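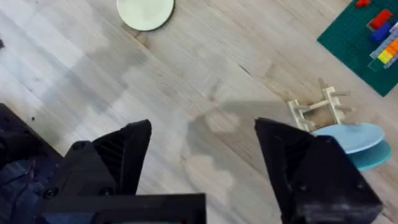

Relatório de progresso: Programa de Valorização do Património Visitável de Varkum

Período: março a junho
Entidade executora: Gabinete de Turismo Cultural de Varkum
Entidade financiadora: Fundo Baudry para o Turismo Patrimonial

1. Enquadramento

O presente relatório dá conta da execução do segundo período do programa, nos termos do contrato de financiamento em vigor. O programa tem por objeto a melhoria das condições de visita ao mosteiro de Skukine e ao antigo bairro dos moleiros de Pivness, bem como a ligação pedonal entre ambos. A intervenção não abrange obras de conservação estrutural, que são objeto de candidatura própria.

2. Atividades realizadas

No mosteiro de Skukine ficou concluída a substituição da sinalética interior. Os textos foram revistos em três línguas e submetidos à aprovação da tutela, que solicitou alterações na cronologia do claustro e na designação da capela lateral. As alterações foram introduzidas antes da impressão. O percurso de visita passa agora pela sala do capítulo, encerrada ao público desde a campanha de obras anterior, e termina no pátio do poço.

Em Pivness foram recuperados dois dos moinhos previstos. O terceiro aguarda parecer sobre a cobertura, cujo estado se revelou pior do que o indicado no levantamento inicial. O acesso pelo lado do rio mantém-se condicionado nos meses de maior caudal.

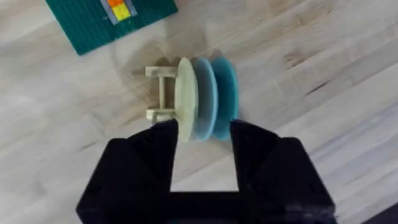 O trilho entre os dois núcleos foi limpo e marcado em 4 quilómetros da sua extensão. Falta o troço final, junto à ponte velha, onde decorre a negociação de uma servidão de passagem com os proprietários dos terrenos. O Gabinete prevê a assinatura do acordo em setembro.

Realizou-se ainda a formação de guias locais, com 29 participantes e uma carga horária de 50 horas. O módulo de história monástica foi o mais procurado. O módulo de acolhimento de visitantes com mobilidade reduzida será repetido no outono, a pedido dos formandos.

3. Afluência

Em maio, primeiro mês completo com o novo horário, o mosteiro recebeu 600 visitantes. A bilheteira conjunta com Pivness entrou em funcionamento apenas em junho, pelo que os respetivos dados constarão do próximo relatório. Os operadores turísticos da região manifestaram interesse em incluir o conjunto nos seus circuitos de um dia, condicionado à existência de estacionamento para autocarros.
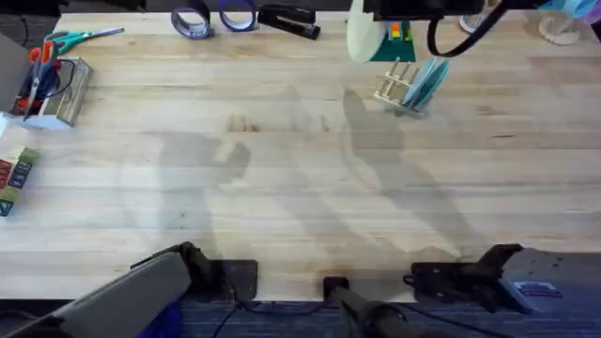

4. Desvios e medidas corretivas

Registam-se dois desvios face ao cronograma aprovado: o atraso na recuperação do terceiro moinho e a conclusão parcial do trilho. Nenhum deles implica reforço da verba contratada. Propõe-se a transferência do saldo da rubrica de impressão para a rubrica de acessos, ficando esta alteração sujeita a autorização do Fundo.

5. Trabalhos previstos para o próximo período

Conclusão do troço junto à ponte velha.
Instalação do painel de orientação no largo de Pivness.
Entrega do folheto de visita em formato de leitura fácil.
Estudo da localização do parque para autocarros, em articulação com o município.

O mapa de despesas e os comprovativos de pagamento seguem em anexo separado. O Gabinete solicita que a autorização referida no ponto 4 seja comunicada antes do lançamento do procedimento de contratação da empreitada de acessos.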